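Stasimbridge > Engineering Projects > Student Reports > Planning the Kong Arm Budget

Planning the Kong Arm Budget: What We Asked For and What We Got

Okay, so I signed up for this project thinking I'd be writing grasping code by week two. I spent most of the fall with a spreadsheet instead, and I kind of got into it!

Kong is our kitchen helper arm. The plan when we started in September was to buy a used arm, a gripper and a decent workstation, then build a practice kitchen in the back of the lab at Pratmont. The department gave us $800 for everything that wasn't the arm itself (the arm comes out of a different pot, and I still don't totally understand that pot). I figured $800 was loads. Then I priced the practice kitchen.

Even cheap cabinets and a countertop ate the whole thing before I'd gotten to chairs, utensils or anything for Kong to pick up. My first full list came to $614 over, and I'd left off shipping. My advisor circled the number and wrote "so?" next to it, which was fair.

So the real question turned into which things have to be physical this year and which can wait. I went line by line. The gripper fingers have to be real, and we'll chew through them, so I put down 8 spare sets from Vevondale. The force sensor can wait. The emergency stop can't wait, obviously, and the safety people wouldn't sign off without it. The kitchen... well, the kitchen could be rendered. We already had the simulator on the lab machines, so that line went to zero and I got a lot of my weekend back.

What it did cost was time. I lost days to getting the materials and lighting decent, and long renders tied up the one good computer, so I've asked for $69 toward an extra drive to keep the image sets on. Not glamorous, but we'd filled the old one twice.

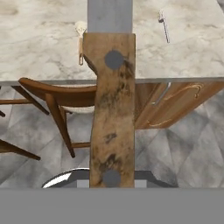
Rendered sim kitchen, by the budget and purchasing lead, Kong project

The sim kitchen has a marble counter, wooden chairs and a cabinet with gold scrollwork that I could never have afforded for real. The gripper has a long stained plank in it, and long awkward stuff is the reason I moved lumber up the shopping list. I'd like a few boards of different lengths on the shelf before the arm shows up, plus some clamps, and scrap is fine for most of it.

Next up is the second quote from Vevondale, then a revised sheet with shipping in it this time. I also want a proper line for replacement cables, because I forgot those completely.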